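Speaker notes — "The Tray by the Door", Huranano home organizing evening, 9 Jan 2020

Open slow. Let people find chairs.

Say who I am: Parveen Shaikh, owner of 37 trays and one drawer that won't close. Wait for the laugh. If no laugh, move on with dignity.

**Main point:** small stuff wanders. Give it a rim. A tray is a very short fence, and most of what we lose at home could be stopped by a very short fence.

- Mention the Shehata apartment (148 loose items on one kitchen table, I have the list, do NOT read the list)
- Mat first, then tray. A mat marks out the work area and saves the tabletop
- Pick a loud color. Tasteful beige trays vanish under mail by December

Next two slides, leave both up for a bit. Drink water.

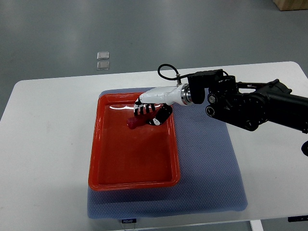
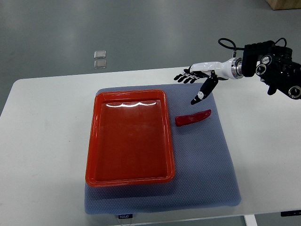
Same kind of setup on both: white table, textured mat, orange-red tray with a raised rim. Point out the strip of mat left showing beside the tray in the second one — that's your landing spot for things you haven't made up your mind about. I have lived whole years in that strip.

Someone always asks this, so have it ready:

*How often should I empty the tray?*

Once a week, at the same time you take out the trash. Anything you don't recognize goes too.

**If time:** the Vulura client who bought a second tray to hold what fell off the first. Be kind. She may be in the room.

Then hand over to the Grumeo people for the shelf demo — check they've found an outlet. Handouts are on the back table, take one each, please not the whole stack.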